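Keeping the shirt cell running at Verngate
Speaker notes, Gerrit Van Wyk
December 13, 2022

Slide 1
Good morning. Thank Unathi for the introduction. Say that I speak only about cell 3, the one with two arms that lifts shirts out of the heap and hangs them on the carrier. Questions are welcome during the talk.

Slide 2. Layout
Two arms on one base plate, table between them, camera above. The table came from Shabalala and it was 17 mm too high for our arms. We lowered the legs and made the calibration again. Please do this in that order. We did it first in the wrong order and lost a day.

Slide 3. Start of shift
Wipe the camera window with a dry cloth. Close both grippers on the test strip and pull it by hand. If the strip slides, change the pads. Run the empty cycle three times at low speed and listen to the left wrist. (Pause here, play the sound.)

Slide 4. Finger pads
We change pads at 90 hours. Ratska pads are softer and hold cotton well, but they take lint. Clean them with alcohol, never with the blue solvent, it makes the rubber hard. Ermira keeps a box of cut pads under the control cabinet. The screws are small and they fall into the cable chain, so put a tray under your hands.

Slide 5. The October repair
The right arm began to drop the collar. In the log we found 1,065 lost grips in one month, nearly all on the right side. I changed the pads, then the valve, and it was still the same. The cause was an air hose that was bent behind the elbow and closed when the arm went up. Gert found it with a flashlight. The new hose from Geseck is longer and has a clip at the elbow. Check this clip on Mondays.

Slide 6. Grip points
Our first program took the shirt at two points of the same height. The cloth made a deep fold in the middle and the camera lost the collar. Now the right gripper goes higher, to the collar or close to it, and the left one takes the cloth lower down at the side. Let the shirt hang and wait until it stops swinging. Then take the camera picture.
Show the next two slides slowly. Ask the room to look at the difference in height between the hands, and at how much cloth each hand holds.

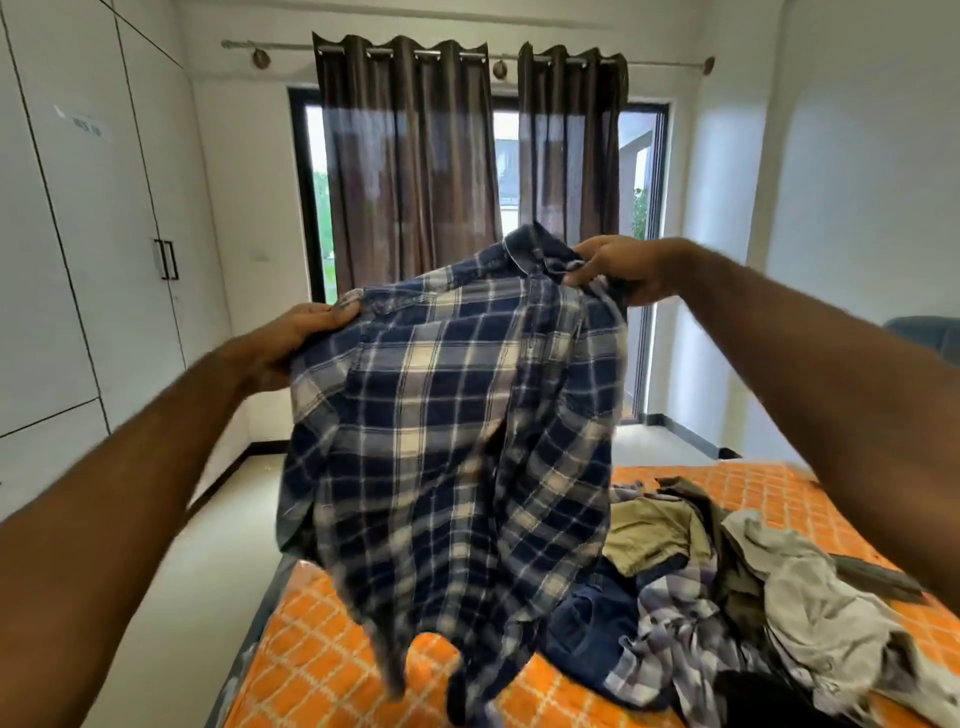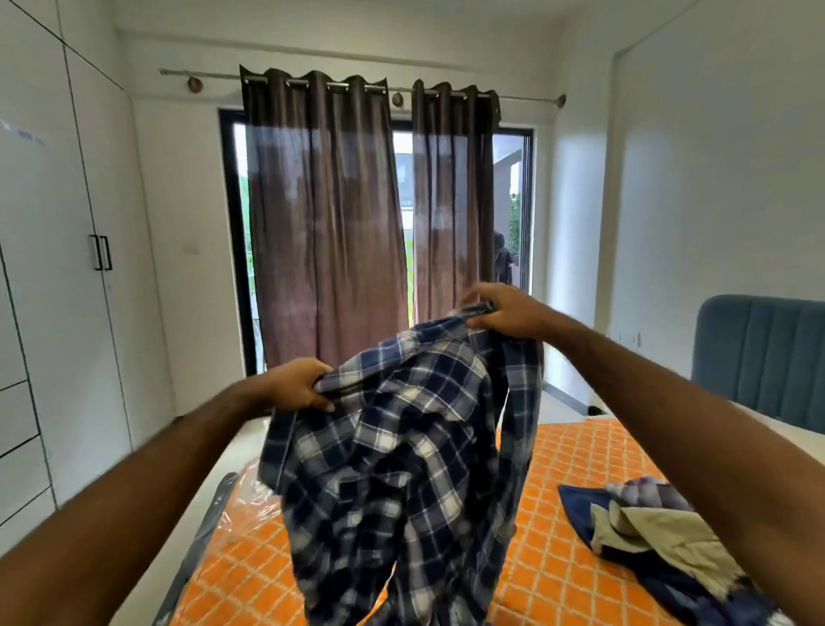

Slides 7 and 8. Plaid shirt held up over a bed, right hand higher than the left.

Slide 9
If there is time: spare parts list, and the form for the pad hours. Poul has printed copies at the door.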